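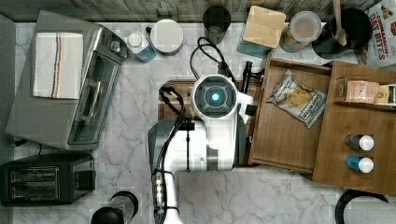

Encimera de mármol blanco con vetas grises, con las cosas de cocina alineadas al fondo.

Trucos caseros para seguir un pleno municipal sin quemar la cena

¡Vuelven los plenos por la tarde! En Tindik empiezan a las siete, justo cuando hay que ponerse a cocinar, y después de toda una legislatura escuchándolos entre cazuelas (me encantan, qué le voy a hacer) tengo ya mi sistema.

Imprime el orden del día. El ayuntamiento lo cuelga 24 horas antes. Mételo en una funda de plástico y pégalo con cinta de carrocero a la puerta de un armario, a la altura de los ojos. Las salpicaduras de tomate salen con una bayeta húmeda y puedes ir tachando puntos con rotulador de pizarra.

Cuece durante los trámites. La lectura del acta y los asuntos de urgencia dan de sobra para unas lentejas. Deja los fritos para el receso, que con un debate de presupuestos en marcha el aceite se te olvida seguro.

El altavoz, dentro de un bol. Si el móvil suena bajito, ponlo de pie en un bol grande de cerámica, bien seco. Se oye hasta al portavoz que nunca acerca el micrófono. Eso sí, lejos del fregadero.

Pica todo antes. Cebolla, ajo y pimiento en tarros con tapa, en la nevera desde el mediodía. En marzo, con la moción sobre el mercado de Abeysekara, hubo 4 turnos de réplica y más de 2 horas de discusión, ¡y yo con el sofrito hecho!

Libreta magnética para las votaciones. Apunto a favor, en contra y abstenciones en la puerta del frigorífico. El lápiz aguanta mejor el vapor que el boli de gel, que se corre enseguida.

Para ruegos y preguntas, algo de horno. Unas verduras asadas o un bizcocho, con el temporizador puesto a todo volumen. Al terminar, pasa por la encimera de mármol un paño con jabón neutro y sécala bien. Nada de vinagre ni limón, que se comen el brillo.

En la próxima entrada: cómo ordenar en un archivador los folletos electorales y los recibos de la tasa de basuras.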